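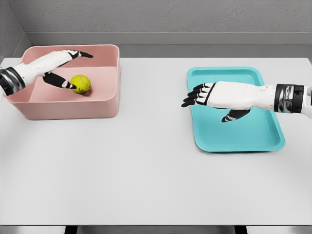

Flakia Begins Gathering Simulated Two-Handed Examples at Borkbridge

21 Sep 2024

Flakia has started a new round of example gathering for its manipulation learning program, the organization announced from its Borkbridge office. The work is being carried out entirely in simulation and concentrates on tasks that call for two robotic hands at one table.

The first task in the series is a transfer between containers. A tennis ball is placed in a pink bin on the left side of a white table, and an empty turquoise tray is set on the right. An operator guides both simulated hands through the transfer, and the complete motion is stored as one example. The learning system is later trained on the stored examples and tested on starting positions it has not been given before.

Flakia plans to gather 1000 examples of the ball task by the end of October. Of these, 700 will be used for training. The remainder will be held back for testing and for comparison with later versions of the system.

"Our earlier collection relied on a single arm, and the results reflected that," said Kamarul Goh, who directs the program. "Moving an object from a deep container to a shallow one requires the system to decide which hand should act and what the other hand should do in the meantime. We want the examples to show a range of sound answers to that question."

The deep bin was selected following a trial period in the spring. In that trial, operators were asked to lift objects from an open tabletop, and reviewers found that the recorded motions were too much alike to be of use. The walls of a bin limit the directions from which a hand can approach, and the operator must plan the reach with more care. The bin used in the current task also has an interior divider, and the position of the ball is changed between examples.

Twelve operators have been assigned to the collection. Each completed a training course before recording began, covering the hand controls, the rules for starting and ending an example, and the procedure for reporting a fault in the simulation. Operators work in short shifts and are asked not to repeat a motion they have just recorded.

Examples in which the ball is dropped are not discarded. They are marked by the reviewer and stored in a separate group, together with a brief note on the point at which the attempt failed. According to Goh, the program has not yet decided whether these will be included in training.

Review is being handled by Mazurek, which also supplied the software used to sort and label the recordings. Leser will provide computing time for the training runs. Both firms took part in the earlier single-arm collection, which closed with 500 accepted examples.

A second task, using the same table and a different set of objects, is in preparation. Flakia has not said when recording for that task will begin. A written account of the collection procedure, including the instructions given to operators, will be made available on request from the Borkbridge office once the review of the first group of examples has been completed.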